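Orner Break Room Helper: Data Card

Recordings and simulated kitchens for a counter-tidying arm, put together at Padilla for the staff kitchens at Foswood.
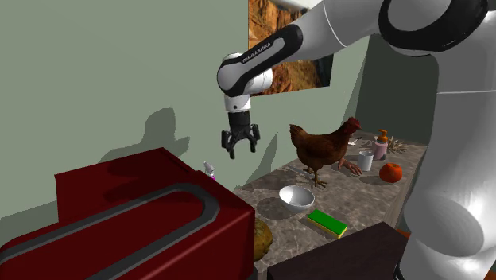

What the set holds

There are 503 simulated runs in 38 kitchen layouts, all made with a Franka Emika arm and a parallel gripper. Bowls, mugs, sponges and fruit turn up on the counters, and so does the odd brown hen, which the object sampler is perfectly happy to put next to the dishes.

Why we made it

At Foswood, clearing the counters used to fall to whoever finished the late shift, and it ate up 30 minutes they would much sooner have spent going home. The arm is meant to take over the plain moving and sorting. Washing up, food safety checks and anything sharp stay with people, and the kitchen team keeps its full hours (we asked for that in writing before we started, and we're so glad we did!).

Please keep in mind

No staff were recorded. The runs say nothing about how it feels to share a small kitchen with a machine, so do talk with your own crew before you bring one in. Comments from the May trial are in the Grarkier folder.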